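Under Weather Watchers
Minutes of the meeting held Tue 21 February, 7.30pm

Present: Sang-wook Yeon (chair), Yaqin Fan, Peiyu Lu, Mingxuan Mao (minutes). Chunhua Yin joined at ten to eight, having believed the forecast and brought skis.

1. Last minutes
Agreed, apart from the line saying the January gale had been "a bit much". Yaqin asked for a wind speed. There isn't one. The cups came off the anemometer before the interesting part, and the chair's estimate was made from inside a wardrobe. The line stands.

2. The Prevance gauge
Peiyu reported that the new Prevance rain gauge on Javier Hill continues to record rain on days when the old copper gauge next to it records none, and the other way about. Both have been levelled. Both have been cleaned. A slug was removed from the funnel of one of them and the disagreement got worse.

Sang-wook said we should pick a gauge and believe in it. Peiyu said that was religion. It was agreed to run both side by side until the end of May and send in the copper gauge's figures meanwhile, on the grounds that it has been wrong in the same way for longer.

ACTION: Peiyu to keep a separate sheet for each gauge and stop averaging them in her head.
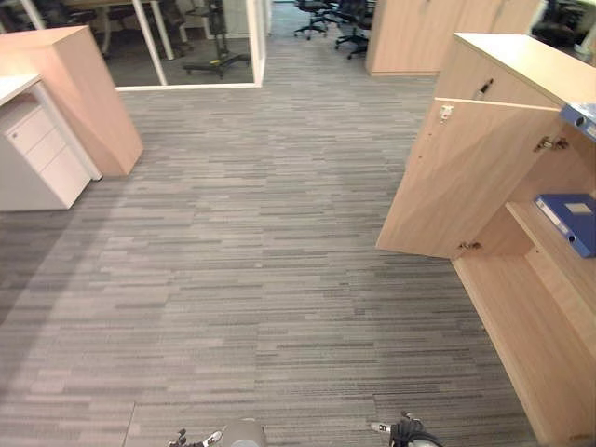 3. Sky code for new observers
Cloud notes from new members are still coming in as "grey", "very grey" and, once, "Tuesday". Mingxuan had drafted a page on telling stratus from stratocumulus, which was thought accurate and no use to anyone. Yaqin said people only needed three shades and something to hold them against, and pointed at the floor: long streaks of light grey, mid grey and charcoal all running the same way, which is most of what we get from November onwards. It was put to her that observers can't carry a carpet tile up Javier Hill. She did not see why not. A printed card will be tried first.

ACTION: Yaqin to produce the card. No more than one side. No Latin on the front.

4. Missed readings
The nine o'clock reading is meant to be taken at nine o'clock. Sang-wook has been through the log and finds entries for 9.20, 9.45, "after breakfast" and "assume same as yesterday". The last of these was for the day the ford closed.

The rota was discussed at greater length than it deserved. Saturdays are the trouble, as they have been ever since there were Saturdays. Peiyu will swap her Thursday for a Saturday if somebody else takes the first frost-pit check of the month, which involves kneeling. Chunhua offered to kneel.
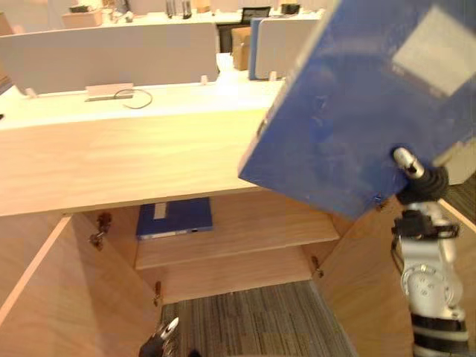 A late reading should be written down with the real time beside it, and a missed one left blank. A blank is respectable. Two days' rain emptied on the second morning goes in as a two-day total with a bracket, and the bracket must be closed. This has all been minuted before, and the chair asked that it be minuted again with more feeling.

5. The old daily slips
Mingxuan has finished typing up the paper slips inherited from the Grerametti weather station when it shut. There are 2952 of them. Of these, 1372 have a usable rainfall figure and 397 have a temperature too, though on 23 of those the minimum is higher than the maximum. Yaqin suggested the observer had been holding the thermometer upside down. Mingxuan suggested the columns had been swapped and would like to swap them back.

There was a real difference of opinion about this. Sang-wook is for leaving the figures exactly as written, with a note. Mingxuan said a note is what you write when you know the answer and are too polite to use it. (The minutes secretary records this remark with no bias whatever.) 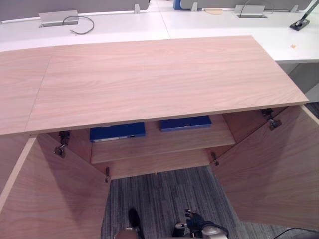 Chunhua Yin said that both could be kept, the figure as written in one column and the corrected one in the next, and then whoever uses them in years to come can have this argument for themselves. Agreed with some relief.

ACTION: Mingxuan to add the column.

6. Snow
There was none. The stick was out for eleven days. It is to be brought in before someone trains a bean up it.

7. Any other business
Peiyu asked whether fog counts if you can see the church but not the clock. It depends how far off you are standing - see the visibility list, which she wrote.

Sang-wook wished it known that his weather-cock is ornamental and members should stop quoting it.

Meeting closed at 9.15 in light drizzle (copper gauge) or fine conditions (Prevance).

Comments (3)

hillfoot_jean
Two gauges, two answers. We've got three at our end and have stopped speaking.

Damp Dave
Is the grey card going to be for sale? Would take a couple for the allotment.

Peiyu Lu
For the record I do not average them in my head. I did it once, in January, on paper.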